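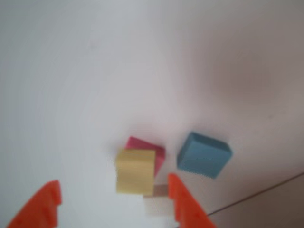
Furotik Park skate area and field 4 – what's the plan?

dimus_dad
Went by Furotik Park this morning and there are stakes along the north side of field 4, all the way to the old tennis courts. Does anyone know if this is the drainage work or the parking lot? The city page still says "design phase."

kettleroad
Parking. 30 new spaces off Zasta Street. The drainage job is separate and comes after. It was in the May packet.

outfield19
It would be nice if they fixed the field before adding places to park next to it. We lost 4 home games this spring to standing water behind second base.

kettleroad
Different pots of money. The parking comes out of the bond, the drainage is maintenance.

outfield19
I know that. I'm saying the order is wrong. They'll bring trucks across the outfield and then we get ruts on top of the puddles.

mpruitt
The trucks are supposed to come in from the Kaewkla side. There's a gravel access road there already. I asked at the open house and Leanne Parsons from the parks office showed me on the map.

dimus_dad
Thanks, that helps. Did she say anything about the tennis courts? My daughter's group still uses the one with the net.

mpruitt
The courts stay until fall. After that one gets resurfaced and the other goes to the skate area.

halfpipe_hal
The skate area was supposed to get both courts. The survey had 700 responses and skating came in ahead of tennis.

racketeer
It came in ahead by 19 votes. One court each sounds fair to me.

halfpipe_hal
One court doesn't leave room for a bowl. You end up with a couple of ramps and a rail, same as Dimusville had before they tore theirs out.

racketeer
Theirs was torn out over the concrete, not the size.

kettleroad
Either way the layout isn't final. Written comments go to the parks office by 5 p.m. on the last day of the month. Put the field number in the subject line or it goes to the general box.

outfield19
Sent mine. Asked for drainage first.

dimus_dad
Will do the same tonight, but about keeping the net up through the fall session.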